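The pads go first

At the Skadari workshop in Britley, the morning starts with a thumb and a flashlight. Calum Strachan presses each yellow foam finger on the two-armed cell, feels for a soft spot near the tip, and looks along the seam where the pair closes. If light shows through at the point, the finger comes off.

"People ask about the motors," he says. "I've changed one motor. I've changed a lot of foam."

The cell handles small jewelry parts, mainly chain and rings, passing them from one arm to the other. Strachan has looked after it since January. He keeps a paper log on a clipboard, and most of the entries are two words long: "pads, left" or "pads, right."

A new set of fingers gets 200 closing cycles with nothing between them before it touches a part. Fresh foam is springy, and the grip point moves a little as it settles. After that he sets the closing position again and tries a handover at low speed.
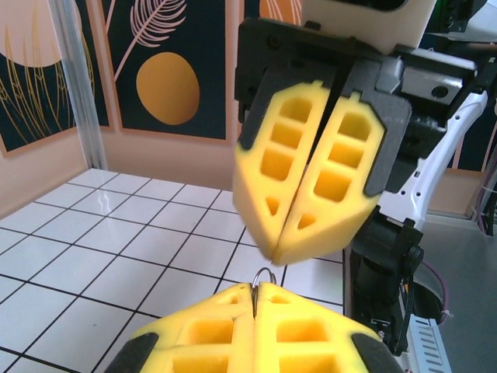
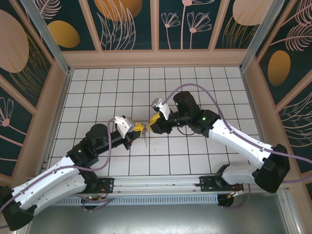

Foam fingers on both arms, with a small metal ring in the first picture and a thin chain in the second.

Chain is harder than anything else they run. It bunches, it swings, and a link can work its way into one of the cutouts in the foam. Primo Parisi, who wrote the handover routine, cut the approach speed twice before he was happy with it. He also had the receiving arm wait 900 milliseconds before it closes, so the chain has time to hang still.

Rings gave a different kind of trouble. The tips have to meet dead center or the ring tilts. Strachan checks this with a steel pin and a feeler gauge, and he allows no more than 2 tenths of a millimeter between sides. He used to do it by eye.

Hoses and cables get a look every fifth shift. He runs each arm slowly to the end of its reach and watches the bends at the wrist and elbow. One hose wore through in the spring, on the side facing the joint, where it was hard to spot. The replacement came from Drilleo and has a little more slack.

The tiles get wiped with a dry cloth. Strachan tried a spray cleaner once and spent the afternoon resetting the cameras, which had picked up the streaks.

Parisi wants to move to a stiffer foam this year. Samples from Nwachukwu are in a drawer under the bench, and Strachan has put one pair through its empty cycles so far. The tips held their shape. The grip on fine chain was worse, and the log entry for that day runs to half a page.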